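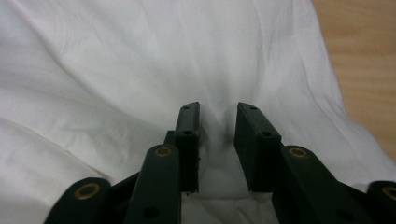 *White cloth, wood grain at the corner.*

I have wanted to get inside the Riedl Institute in Fenau for years, and in February they finally opened the whole building to the public. Normally it trains people for consular postings, and visitors get as far as the front desk and a rack of leaflets. This time you could sign up for a tour, sit in on a mock negotiation and wander through the reading room until closing. I did all of it and would have stayed longer if they'd let me!

The tour left from the lobby at 11, and my group was a nice mix: high school students, a retired couple who had lived abroad most of their lives, and a few people like me who just read too much about treaties. First stop was the practice consulate on the second floor. It's a full working copy of a small post, with a waiting area, two service windows and a back office with the kind of filing cabinets I thought had died out. Trainees spend their first weeks behind those windows dealing with actors who have lost passports, missed flights or been arrested over a rental car. Our guide asked for someone to play a stranded traveler, and one of the students went up and argued so well about a fee that the trainee had to ask for a supervisor. Big applause.

What I hadn't understood before was how much of the job is forms. The guide handed around the intake sheet for a citizen in distress and it runs to both sides of the paper in small type. She told us a new officer at a busy post may fill out 200 of them in a season. I had pictured cables and quiet dinners. There are some of those too, I gather, but the sheet comes first.

After lunch (good soup, long line, bring cash) came the part I'd signed up for, which was the mock negotiation in Room 205. The case was the Gomen Convention, the water-sharing deal the institute uses for teaching, with a made-up dispute over a dam laid on top of it. We were split into two delegations and a small press corps. I was put with the upstream side and told that I could give way on inspections but could not, under any circumstances, give way on dates. We had an hour. Forty minutes of it went on the order of the agenda, and I loved every bit of it. At one point the whole room was arguing about "shall" and "should" as if our jobs were on the line - and I noticed I had stood up.

We did sign something in the end. The instructors read our text out loud and pointed out, very kindly, that article 2 let the other side close the dam whenever it liked. So much for my delegation.

The reading room was calmer. They had put out part of the Plasgate papers, the letters and notes from when the Plasgate mission was being shut down and everyone had to decide what to ship, what to burn and what to leave for the neighbors. I read one inventory start to finish. It lists typewriters, a flag, a piano with two dead keys, and a cat, with a note that the cat had been placed with the pharmacist. You can read a lot of books on how governments break off relations and never get the feel of it the way you do from that page.

A few practical notes if they run it again. The tours fill up early, so sign up as soon as the list opens. There's an elevator, but it's slow and the stairs are by the coat check. Bags go in lockers before the reading room, pencils only, and you can ask for copies at the desk for a small charge. The bus from Fenau station stops right across the street. I walked back instead, still rewriting article 2 in my head.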